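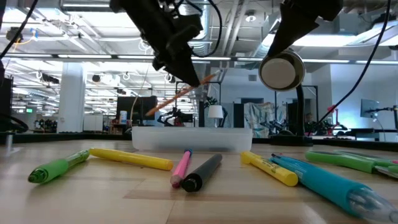

The Tolden G2 is a parallel gripper for small arms, sold in pairs with a shared controller, and this review covers one fault that decided the score. We ran two pairs on a stationery sorting job, the kind of light mixed handling the manual recommends. Thin round items are where the grip force setting matters most. A pencil held by the tip of the fingers, as the left gripper has it over the tray, touches the pads along a very short line, and any loss of force lets it rotate before it drops. Markers and highlighters are more forgiving.

The fault is a silent loss of holding force. On firmware 204, if the second gripper closes while the first is already holding, the controller can cut current to the first. No alarm is raised and the status light stays green. The log shows the grip as valid until the next open command. We recorded 36 drops in 2000 cycles, all of them in two-handed moves. Single-gripper runs had none.

A dropped pencil costs nothing. Scissors are another matter, and we stopped handling them overhead after the second day. Anyone running the G2 near people should keep hands out of the area under both grippers whenever either one is loaded — the guard supplied by Tolden covers the wrist only.

Firmware 207 fixes part of it. The current cut no longer happens at normal speed, but it came back twice in fast mode, and the log still reports a valid grip. Gruslow, the distributor, replaced our controller without argument. The new unit behaved the same way, so we do not consider it a bad sample.

Otherwise the hardware is good. Pads change in a minute with one hex key. Repeatability is better than on the Sipos pair we used before, and the fingers reach into narrow gaps well. The cable exit is badly placed and needs a tie at the elbow.

Tolden lists a hardware revision for September. Until it ships, use 207, disable fast mode and add an external force check.

Score: 5 out of 10. Tested on firmware 204 and 207.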